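Home | Diary | Older entries | Photos | Write to me

3 July 2018

Rain since the morning, so I had no excuse and opened the old Dell. It has been standing under my desk since January, when it began to forget the time. Every start it told me that the clock is not set, and every start I pressed the key and continued, and so half a year went by. I am a patient person with machines and less patient with people, my sister would say.

First I carried it to the kitchen table, where the light is better. I put an old towel under it. I had written a list in the evening: take out the power cable, press the button once more, touch the radiator, open the side. The list was good but I forgot the radiator and had to begin again from the third line. The side cover did not want to come. I pulled at it for a long time before I noticed that the small padlock ring at the back was still pushed in. I did not say anything aloud, but I thought several words in my own language.

The dust was less than I feared. I used the soft brush from my paint box, the one I bought in Gitska and never painted with, and I went slowly in the corners. The fan took the longest. I held it with one finger so that it would not turn while I was brushing between the blades. Chan came to smell the towel and was sent out again, with a closed door. A cat and an open computer should not be in one room.

Then I had to find the battery. In my head it would be somewhere deep, under everything, and I was ready to unscrew half of the computer. I was glad that I looked properly before I touched a screw. The new battery I had from the Hasetti shop near the bridge, where they sell them in packs of two. It cost 500 forints, and the man asked me three times if it is for a watch.

I also decided to leave the cables alone today. My first wish was to tie them nicely together with the small ties from the drawer, because it disturbs me when they hang over the board like that. But I know myself. If I start with tying, I pull something out, and then I search the whole evening for which one it was.
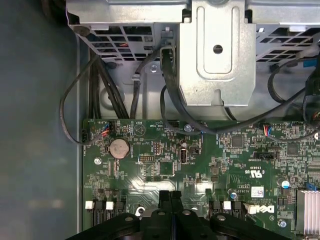
Leave the cables as they are, Veronika Kun wrote back when I told her about the ties, they need some air between them and you will only be angry when you want to change the drive. She wrote also that I should put down on paper what the old settings were before I take the battery out, as they may be lost. This I had not thought of. So I closed the side again, connected everything, and copied the settings into my notebook by hand, 11 lines, with the boot order underlined.

After this it was already time for supper and the table was needed. The computer is back under the desk with its old battery, and the new ones are lying in the blue cup with the pencils. I will do it tomorrow before work, if I wake up. The brush I must wash. Also I must give Kornél Katona his long screwdriver back, he has asked for it twice.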